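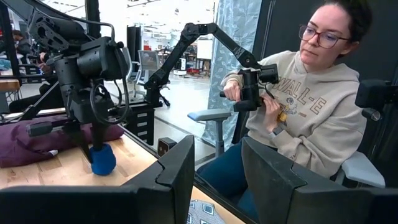 Oiling a maple table: how long between coats?

tetteh_bench
Hello all. I have a solid maple table that I sanded back to bare wood, and I want to finish it with oil. The can is from Zirnent, the plain hardwood oil, no color added. The label says "apply, wait, wipe, repeat when dry." That is all the help it gives me. My questions are: how long do you wait before wiping, how many coats do you put on, and how fine do you sand before the first one? I stopped at 180 grit on the underside as a test and it looks a little dull to me. English is my third language, so please excuse me if I use the wrong word for some tool.

plankandpeg
Welcome. For maple I go to 220 and stop. The wood is so tight that if you polish it with very fine paper, the oil mostly sits on top and you wipe it all off again. Leave it on for 20 minutes, wipe hard with a cotton cloth, then leave it alone until the next day. Three coats, and a fourth on the end grain.

Ornby Joiner
I disagree about the 220. I sand maple to 320 and I have never had trouble. At 220 you can still see the swirls from the sander when the sun is low in the window, and oil makes them darker. If you do it by hand along the grain, 220 may be fine. With a machine, no.

plankandpeg
Swirls come from pressing on the sander or from skipping a grit. I would fix that first before I bought more paper.

Ornby Joiner
I do not skip grits. I have been doing this for a while, thank you.

tetteh_bench
Thank you both. I did skip from 80 to 150, so maybe I am the guilty one here. I can see some curved scratches near one end if I put a lamp low on the table. Do I have to go back to 80?

plankandpeg
No, 120 should take them out. Go over the whole top evenly, otherwise that end will take the oil differently from the rest. Then 150, 180, 220. Wipe with a damp cloth after 180, let it dry, and the last grit will cut off the small hairs that stand up.

mossgate
Can I ask something a bit different? Has anybody here used hard wax oil in place of the plain oil? We have children and they do not know what a coaster is. I was told plain oil gives almost no protection against water rings.

Ornby Joiner
Hard wax oil is better for rings, yes. It costs more and it is harder to apply well, you must put it on very thin. With plain oil a ring is easy to repair – sand that place a little, oil it, done. Choose which kind of work you prefer.

lowtide_ann
I have had hard wax oil on a kitchen table for 7 years. Red wine, hot soup bowls, glue from school projects. It has two white marks, and both came from a pan somebody put down straight from the oven. I would not go back to plain oil. But I will admit that my husband finished the coffee table with plain oil in the same year and it has a nicer feel under the hand.

tetteh_bench
I already have the Zirnent can and I do not want to waste it, so for this table it will be plain oil. I am a little worried about the color. I like maple when it is pale. On the underside the oil made it more warm, like honey. Will it get darker with time?

plankandpeg
Yes, it will. Maple goes yellow by itself in daylight, even with no finish at all, and most oils push it further. Do not leave a runner or a laptop in one place for the first months, or you will have a pale rectangle there.

grain_and_bear
Can confirm the pale rectangle. Mine was a fruit bowl, so I had a pale circle. It took one whole summer to disappear after I moved the bowl.

Ornby Joiner
If you want to keep it pale, use a water-based finish. It looks a little cold, in my opinion, but it stays lighter. You can also find oils with a small amount of white pigment in them. I tried one on a shelf and I did not like it in the pores, but maple has almost no pores, so maybe for you it works.

mossgate
Please remember to say something about the rags! My neighbor in Grarkbridge had a small fire in his garage from oily cloths in a bucket.

lowtide_ann
Yes, very important. Rags with drying oil on them get hot by themselves when they are in a heap. Lay them flat outside, one by one, until they are stiff, or put them under water in a metal can with a lid. Do not do it "later, after lunch."

tetteh_bench
I knew about the rags from my father but thank you, it is good to read it again.

Small report. I sanded back from 120 as plankandpeg said and the scratches are gone. I stopped at 220 on one half of the underside and 320 on the other half, so that I could compare. After the first coat I can see no difference between them. With the fingers the 320 side is a bit smoother – but after the second coat I think this will also be gone. First coat was 20 minutes and then I wiped. Second coat is on since this morning.

Ornby Joiner
Compare them again after the third coat, with the lamp low. I still say 320.

plankandpeg
Of course you do.

grain_and_bear
How long are you going to wait before you use it? The top, I mean. I waited 5 days and put a heavy lamp on it, and the felt pads left a print.

tetteh_bench
I was planning on one week. Is it enough?

lowtide_ann
For eating at it carefully, yes. For hot plates and wet glasses I would wait longer, three or four weeks if your room is cool. Smell it close up. If it still smells of oil, it is still curing.

tetteh_bench
Good, then we will eat in the kitchen until June. I will write again when the top has three coats.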